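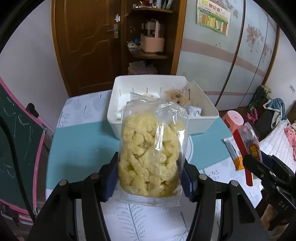
OK, so before I get going, quick show of hands. Who has a relative who thinks the moon landing was faked? Keep them up. Now who has argued with that relative at a family dinner? And who won?

Right. (Wait for the laugh. If there isn't one, move on fast.)

I gave a shorter version of this talk in Zadcombe last January and I was pretty smug in it. I had slides with arrows. I've thrown most of the arrows out, so if you were there, this is going to be a different evening.

I want to talk about the Grimus signal. If you grew up near Zirkcombe you know the story already, but for everybody else: there's a hill, there's an old radio mast on it called the Grimus mast, and a lot of people believe it puts out a hum that ruins your sleep. It has its own message board. At its peak the board had 1000 members, which is a lot of people for one hill!

The mast has been switched off the whole time. There's no power line going up there anymore. You can walk up and look, and I did, twice, the second time in sleet and the wrong shoes.

SLIDE: the mast. Leave it up a while.

So my first idea was the one you'd expect. Show people the missing power line and they'll drop it. I posted my photos on the board and got 24 replies before lunch, and I read every one of them standing in my kitchen with my coat still on. Most of them were kinder than I deserved. A few said the line must be buried. One asked who was paying me. (I wish!) 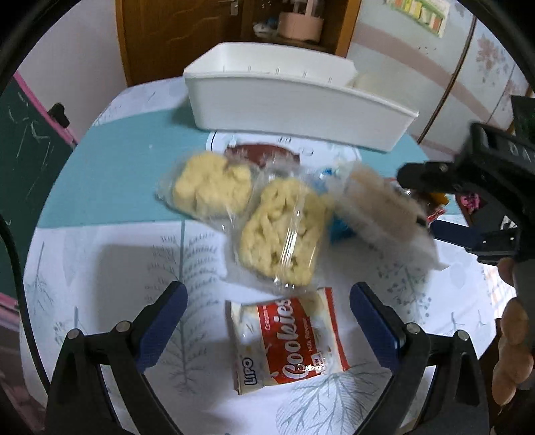

What I'd missed is that people on that board really were sleeping badly. They were tired, some of them had been tired for years, and they'd gone to a doctor and been told to drink less coffee. Then they found a place where other people were awake at 2 in the morning too, and those people said come in, sit down, we know what it is. I would have stayed as well, I think.

And then I show up with a picture of a pole.

Slow down here. I always rush this part.

The thing I'd like you to take home is a question I started using after that: what would we expect to see if this were true? I don't ask it like a lawyer. I ask it and then I wait. With the hum, you'd expect it to get louder as you walk up the hill. So a few of us from the board did the walk together, 20 minutes from the parking lot, stopping at each gate to listen and write down what we heard — separately, no peeking at each other's notes.

The notes didn't match. Some had it loudest at the bottom, by the road. One page just said "wind."

SLIDE: the next picture. Skip if running late.

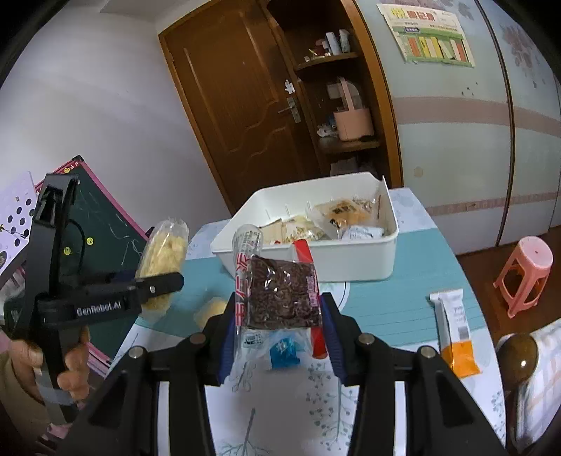 Contreras wrote to me after the walk to say that I was still making it sound too easy, that two people from our group had gone home and decided the hum must move around, and that I ought to say so whenever I tell this story. So I'm saying so. Two did. One stopped posting. Another still thinks there's a hum but has quit blaming the mast, and she's looking into the road instead, and good for her, I'd like to know too.

Check the clock. If there's time, do the bit about my own horoscope phase. If not, go straight to questions and ask for the house lights.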